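In Defense of the Toy Kitchen

I have strong feelings about toy food. I've had them for years, and my family has been patient about it, but the piles of plastic toys I keep hearing people complain about have finally pushed me into writing them down. Toy food is the best toy there is. Better than blocks (I love blocks), better than trains, and so much better than anything with a battery door on the back.

My case starts with soup. Every kid I have ever known makes soup. You can hand a three-year-old a plastic tomato, a toy shoe and a playing card, and within a minute all of it is in a pot and you are being told to wait because it's very hot. Then you have to eat it, and you have to say something about it, and if you say it's good you'll get more. I have had soup with a dinosaur in it. I have been charged 4000 dollars for a single pea and then given change!

What I love is how little the toy has to do. A slice of plastic cake doesn't sing or light up or teach you colors in a cheerful voice. It sits there being cake until somebody decides it's a birthday. My nephew once spent a whole January afternoon running a bakery out of the space under our dining table, and the entire stock was five things, two of which were socks. He had regulars. He had a closing time, which he enforced on his grandmother.

People tell me real kitchen stuff is better, and I agree with more of that than they expect. Real bowls are wonderful. A real wooden spoon beats a toy spoon every day of the week, and most toy pots are too small to put a decent dinner in. But I don't buy the next step, where the pretend food has to go too and everyone plays with dried beans. Beans are fine for scooping. Try serving someone a bean and calling it sushi, though, and then try it with something that has stripes on it. The second one gets a much longer story. Kids are generous with their imaginations, and I still think they enjoy a head start.

The other complaint is clutter, and here I have to be fair, because toy food does get everywhere. My neighbor Ruben Prins found a plastic shrimp in his rain boot and wore it for half a walk before he checked. Ruben is firmly in the one-big-bin camp: everything goes in at the end of the day, lid on, done. I understand the appeal. I also think the big bin is where toy food goes to be forgotten. The good pieces sink, the crumbs of old stickers rise, and to find the one pancake you want you have to tip the whole thing onto the rug. At that point cleanup costs more than the game was worth, so the bin stays shut, and then somebody says the kids have grown out of it.

My answer is a bowl and a basket. That's the whole system, and I'm a little embarrassed by how excited I get about it. The bowl holds what's being served right now. The basket is for everything that's finished - the store, the pantry, the dishwasher, whatever the kids say it is this week. Keep both of them open and low, so a small person can see in without asking. A cloth on the table helps too, a plain one in a strong color, so the pieces show up and the table turns into a place where something is going on. 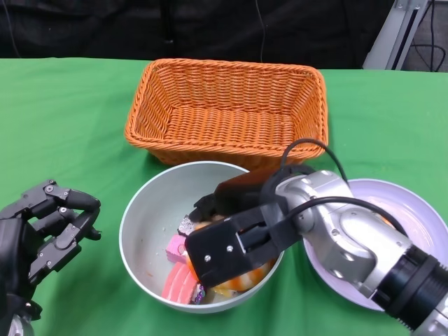
And the clearing away turns into part of the game, which still delights me. Moving a piece from a bowl to a basket is such a satisfying little job. There's the choosing, then the grip (a flat thing and a round thing ask for completely different fingers), then the letting go. I've watched a kid who would never in her life "pick up her toys" happily close a restaurant, piece by piece, talking to each one. She put the desserts away last because they were tired.

I'd like to put in a word for odd assortments as well. The matched sets are pretty, and I've bought a couple, but a bowl where breakfast and dessert and something from the sea are all in together is much more fun to order from. Nobody at that table is going to ask which course it is. If you're picking up secondhand pieces, go for the strange ones. Get the fruit you can't identify. I have a small brown lump that has been a meatball, a potato, a truffle and, for one very long evening, the baby.

So before you box up the toy kitchen, try leaving out one bowl and one basket for a week. Put a handful of food in the bowl and walk away. Somebody will be along to take your order, and I'd recommend the soup.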